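Notes from the Flornik weekend

August 22, 2018

I got back from the Flornik fan convention late last night and my feet still hurt. I promised a few people a write-up, so I'm doing it now before I forget the details.

For anyone new to this blog, Flornik is the fantasy book series I have been going on about since I started posting. The convention is in its third year. This time it moved from the old hotel to the Caron Hall, and the move helped a lot. The hall holds 2000 people, the doors are wide, and the line for badges went quickly. Mine was number 1193. I was inside and holding a program by ten.

The first panel was on maps. Amrit Dufour, who runs the biggest Flornik map site, talked for an hour about the river that changes direction between books two and four. He has a theory that the mapmaker inside the story is lying. I didn't buy it when he posted it online in July, but he had page references for everything and I came away mostly convinced. The question period ran long and they had to cut the lights to get us to leave.

After that I went to the dealers' room. I bought a Cloder House scarf, the gray one, and a used copy of book one with the first cover. The book cost $47 and the spine is cracked. I had been looking for that cover for years, so I paid it.

Dinner was with the message board group. We talked mostly about the new book and who would survive it, and we stayed at the table for a long time after the plates were gone.

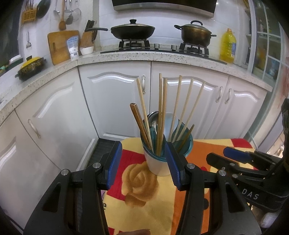

Do you need to have read all the books before you go?

Most of the panels are marked in the program as spoiler-free or not, so you can go with only the first two read and still fill a day. Stay away from the late sessions, though. People there talk about the ending freely.

The second morning was the costume contest. I don't dress up, but I like watching it. The winner in the adult group came as the Lamp Warden, with a full-length coat she had sewn herself over the winter. Second place went to a pair of river guards who stayed in character all day, including in the coffee line. I thought the kids' group was stronger overall. One small boy came as the mountain.

The trivia final was after lunch. My team, Nerninow, went out in the second round on a question about the names of the ferryman's dogs. I knew two of them. We needed all four. I have since looked it up and it is in the appendix to book three, which I have skipped every time I've read it. 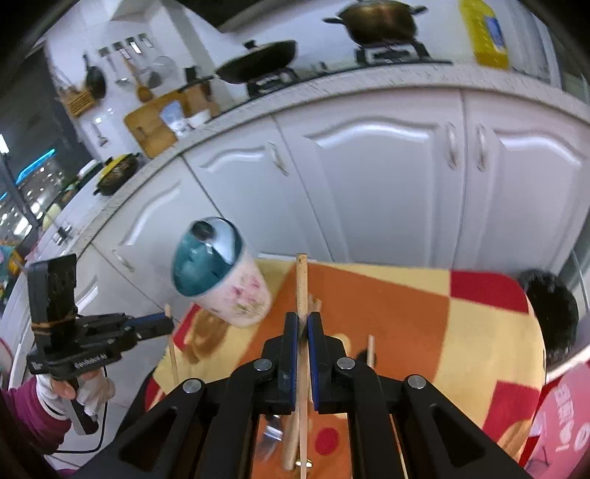
Chopstick, held upright

A few complaints. The reading in the small room was too quiet — the microphone kept dropping out and those of us at the back missed half the chapter. The food stand ran out of everything except pretzels by one. And the signing line was closed before the posted time, which annoyed a lot of people who had come a long way.

Tickets for next year go on sale in the winter. I'll be getting the two-day pass again, and I'll post the link when it goes up. I still have my notes from the map panel to type out, so look for those next.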